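Ticket: hedge on the Trundwood road
Opened by Natanael Sales

Hi again! The hedge on the right as you drive out past Marinho has gotten really tall, and I think it needs a cut before December. I reported it through Plurkix 2 times and both tickets closed themselves – no note, nothing. I've tried the map pin too, but it keeps jumping over to Atura.
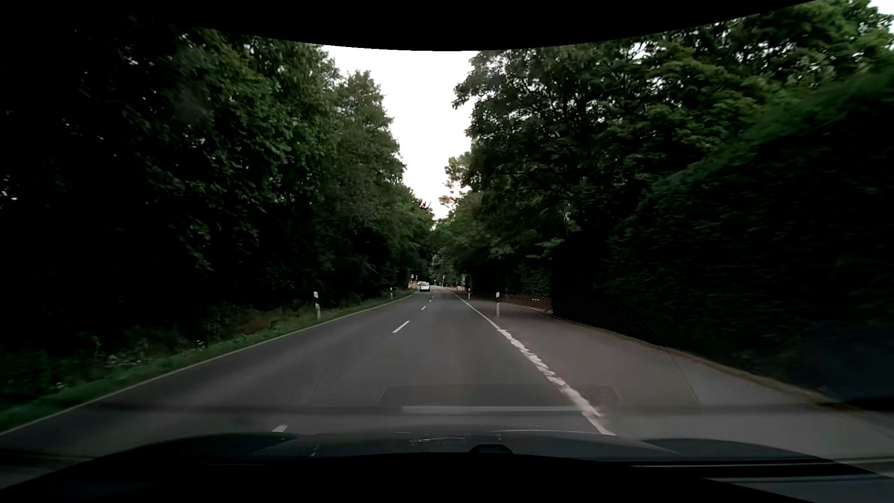
Roads / Hedges and trees

It's the tall dark green one, and the road runs straight there with woods on both sides. Adalberto Bragança had my last ticket, so could you pass this one to him? I'm home after 4 if he wants to call.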